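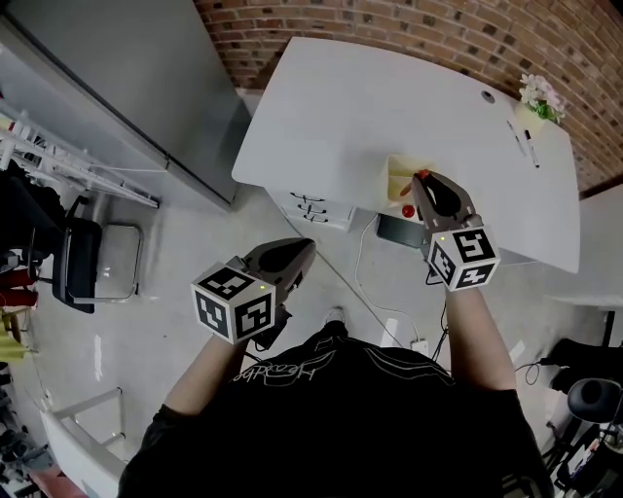 The Year Our School Ate Lunch Outside

Print | E-mail this page
Shares: 200 | Comments: 6

I signed up for lunch duty at my daughter's middle school thinking I'd be opening milk cartons. I ended up with compost in my hair and strong feelings about kale. So let me back up a little.

Dratmont Middle School has a strip of ground between the gym and the bus loop that was, for as long as any parent can remember, where balls went to die. It's long and skinny and gets the full afternoon sun, and the drainage is terrible. In the spring of my daughter's sixth grade year, a science teacher named Heather Moncrieff decided it was going to be a kitchen garden. She didn't ask for much. She sent home a half sheet of yellow paper wanting shovels, old gloves and anyone free on Thursday mornings. I was free on Thursday mornings!

I should say that I'm not a gardener. I once killed a mint plant, and people still bring it up at Thanksgiving. But the first day there were maybe a dozen kids out there hacking at the dirt with borrowed shovels, and one boy had dug up a horseshoe, and everybody wanted to find the rest of the horse. I was hooked.

We never found the horse. We did find a lot of gravel, a retainer, and a layer of clay you could have made dinner plates out of. Heather (she told the parents to call her Heather, and I still feel strange doing it) had the kids fill jars with soil and water, shake them up and leave them on the classroom windowsill overnight to see what settled where. My daughter came home and did it with the dirt from our yard, and then with the neighbors' yard, and then, without asking, with the potting mix from my mother's African violet.

The garden budget for that first year was $2,948, which came from a read-a-thon and from a hardware store in town, Cirham, that gave us lumber for the raised beds at cost. I know the exact number because the kids did the books themselves. Heather split the seventh graders into teams and each one had to make a case for a piece of the money. The irrigation team wanted almost all of it. The chicken team wanted the rest. I sat in on that meeting and it was better than anything I've seen on television – there were charts, there was a tearful speech about eggs, and one girl in the back kept quietly asking who was going to come in on Christmas morning to feed them.

The chickens did not make it into the budget.

What did make it in was five raised beds, a hose that reaches, a shed with a door that sticks, and a long table built from the leftover boards. The table was an afterthought. It has turned into the whole point, at least for me. By October the kids were eating what they'd grown out there once a week, and then they started dragging friends along who had never pulled a weed in their lives. My daughter, who for eleven years would not let a tomato touch her plate, ate a whole bowl of little yellow ones standing up. I pretended not to notice and then went and told everyone I know.

A good deal of the credit for the eating part goes to Nadiia Horobets, who runs the school kitchen. I had pictured her being annoyed by us, showing up at her back door with muddy buckets and eight beets, all different sizes. She was a little annoyed by us. She told the kids very plainly that beets come to her washed or they don't come in. Then she showed them how to wash them, and how to hold a knife, and how to cook the tops so they don't taste like a lawn. Her borscht went on the regular menu in November and the line went out past the trophy case.

She also taught the kids to pickle, and I can't tell you how seriously twelve-year-olds take pickling. They had label designs. They had a rivalry over dill. Two jars went missing from the kitchen fridge and there was a full investigation, with interviews, that got as far as the assistant principal before somebody's older brother confessed.

Not everything worked. The corn came up to my knee and stopped. The squash was eaten by something we never caught. We lost most of the summer's lettuce because the family sign-up sheet for July had two names on it, and one of them was mine, and I went to the lake. I felt awful about that. Heather told the kids the truth, which was that the plants had needed water and hadn't gotten it, and asked them what they'd like to do about next year. They came up with a watering schedule that pairs every new sixth grader with an older student, and they made the sheet themselves and hung it on the shed.

I've been asked by other parents whether it takes time away from "real" school. I get the question. I'd only say that my daughter now measures things without being told to, and she wrote three pages about slugs. Her spelling is still a mess. She's in eighth grade this year and is paired with a very small, very serious boy who asks her things she doesn't know, so she goes and looks them up before the next Thursday.

The chicken team, by the way, has regrouped. They have a new proposal, a holiday feeding schedule with signatures on it, and a drawing of a coop that looks a bit like a cathedral. The meeting is next week and I've already told work I'll be late.

Print | E-mail this page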